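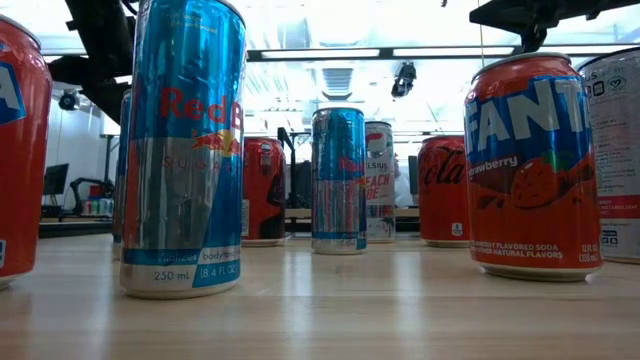 Section 4: Stocking and levelling the Clutwood drinks cabinet

Search this manual Enter keyword

2022-03-18
By Kamonchanok Somboon

4.1 Before loading

1. Switch the cabinet off at the wall and open the door to its stop.
2. Check that each shelf clip is seated in the same row of slots on both sides.
3. Turn the front feet until the bubble in the door sill sits between the marks. Do not adjust the rear castors.

Caution: Maximum load is 26 kg per shelf. Do not stand on the lower shelf or use it as a step.

4.2 Loading cans

4. Sort cans by diameter before loading. Slim and standard cans must not share a lane.
5. Set the lane dividers to the slim or standard notch and press down until they click.
6. Load from the rear, upright, with the oldest stock at the front.
7. Leave 39 mm clear below the fan grille.

Note: Dented cans can jam the gravity feed. Keep them out of the lanes.

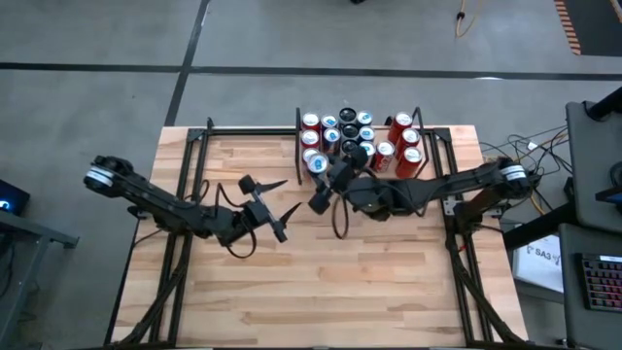 Gotura, May

Revised lane settings for cabinets fitted with the Peixoto divider kit. These replace step 5 only.

5a. Remove the centre rail - two screws, one at each end - and keep the screws.
5b. Fit the new rail with the colour tab facing the door.
5c. Slide the dividers on from the left and lock each one.

4.3 First start

8. Wait 300 minutes after moving the cabinet before switching it on.
9. Set the dial to 3 and close the door.
10. If fault code 257 shows, check the door seal along the hinge side and restart.

Caution: Do not store aerosols or open containers in the cabinet.

Divider settings checked by Ruaridh Purves. For shelf removal and cleaning, see Section 5.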